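The Slow Return of the Kitchen Scale

February 2019

My grandmother baked by the handful, and my mother baked by the cup – a chipped one with a painted rooster on it, which held more than a cup and which she wouldn't have traded for anything in the world. I came to weighing late, and a little grudgingly, after a summer in Vilela, where the bakery at the bottom of our street sold a corn loaf I have been trying to copy ever since.

The recipe they kindly wrote out for me began with 700 grams of flour, and went on in grams all the way down, water and oil included. I stood in my kitchen in Lenda that October with my measuring cups lined up like old friends and realized none of them could help me. So I went out and bought a scale, a plain little Drolleo with a button that sets it back to zero, and I have hardly put it away since.

What won me over was the washing up (I'm lazy about washing up, and always have been). You put your bowl on the scale, press the button, pour in the flour, press again, pour in the water. One bowl, one spoon, and the measuring cups stay in the drawer.
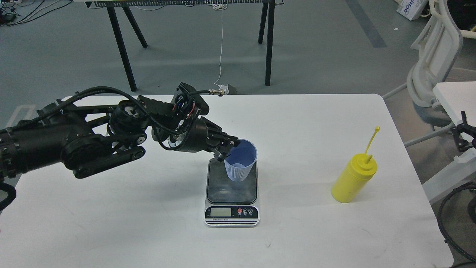

Light things do ask for some patience. My scale sulks at anything under 2 grams, so yeast and salt still get the small spoon, and I've made my peace with that. Oil I squeeze in slowly, a little at a time, watching the number climb to 30 and trying to stop before it gets there – it always creeps up a bit after you let go. If you pour too much, spoon some out and carry on. The bread won't mind, and the loaf I made last week was the closest yet to the one from Vilela.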